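Trultetcombe holiday lets promise 'quieter' summer
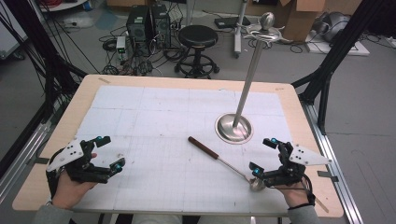 A sheet of gridded paper taped to a table top.

Karimi, the villa agency, says it will add 316 homes around Trultetcombe to its books by March, and that visitors will hardly notice. Residents may wonder how.

The firm's own brochure still sells the harbour as "undiscovered" – an odd word for a town with 405 lets already listed and 2 car parks.

Spokeswoman Svenja Wyss said guests would be "gently spread" along the coast towards Stitdale. She did not say what would spread them, as the bus there runs three times a day.

Poonam Bhatt, who runs a guest house on the front, has heard it before. "They said the same last time," she said. Karimi has yet to publish its bookings.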